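Can the machines do the chores yet? Short answer no, longer answer some of them, slowly

Last updated: September, 4:10 p.m.

Quick one this month as I'm writing between two meetings and the second one moved up.

People keep asking me at lunch whether the arm can fold a shirt. It can fold a shirt. It can fold the shirt it was shown, laid flat, on the table it was shown. Hand it a hoodie and you get a lump. So that's where laundry stands. Lingyun Su has been keeping the log since spring and we passed 2,409 attempts last week, all chores together, the shop jobs too. She'd like it known that the log counts an attempt from the moment the fingers close, so all the times it hovers and thinks are not in there.

What's going well:

Picking up soft stuff off the floor. Socks, towels, rags from the Lovberg shop. If it misses it just goes again and nothing breaks.

Wiping a counter. Boring to watch, good results. Streaks at the far end where the reach runs out.

Sorting bolts by size into trays. Pearce wanted this one for the parts room and they're getting a trial in the fall. Slow — a person laps it easily — but it doesn't mind doing it after supper.

What's not:

Anything with a handle that flops. Buckets, tote bags, the mop bucket most of all.

Glasses. We stopped doing glasses.

Doors that need a pull and then a swing. Fridge at Grarneck has a strong magnet and the arm pulled, then pulled more, then the saftey stop tripped. Every time. Guilan Fu thinks the fix is to hook the edge and lean back with the base instead of the wrist, same as you or I would with our hands full. She's rewriting that part now.

Thin things lying flat. Paper, cards, a single washer on a steel bench. A fingernail is a great tool and we don't have one.

On speed, since the Cendard visitors asked and I fumbled it. We set 1,000 seconds as the limit for clearing a small room, meaning clothes in a basket, trash in the bin, nothing left on the floor. Best run was under the limit with the bin already open. With the bin closed we haven't made it. A tired parent does that room while on the phone. I don't think that's a reason to quit but I also don't want anyone telling a visitor it's solved, it was on a slide and I've asked for it to come off.

Money question. The fingers we use now are plastic and cost us $400 a set once you count the tips and the machining on the mounts. The older metal ones were ten times that, $4,000, and scratched everything they touched. Plastic wears faster. Still way ahead. Please put worn sets in the tub by the door and not back in the drawer, I grabbed a bad one twice.

Floor level work is the next big push. Baskets, casters, the edges of rolling racks, all the stuff that lives below knee height and gets in the way of the base. Baskets with cut-out handles are better than I expected. The slot gives the narrow tip somewhere to go.
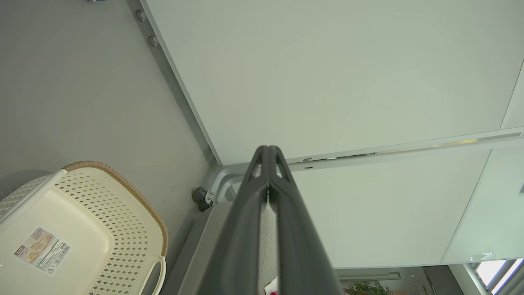 HOUSEHOLD & SHOP TASKS TEAM

Things with wheels are harder. Grip it, pull it, and it comes at you or goes off sideways. Guilan wants to try nudging with the fingers closed, no gripping at all, and see if that does for half the jobs. I would be happy with half.

Also coming up: getting a basket out from beside something without knocking the something. Then full baskets, which sag and change the hold. Empty ones first please, don't skip ahead.

Asks for the month. Bring in baskets, bins and hampers you don't want, any shape, labels left on is fine. Lingyun needs two people for evening logging, 6 to 8, snacks provided. And if you borrow the long extension cord sign it out, theres one cord.

More next time, incl. the dishwasher rack results if we have any.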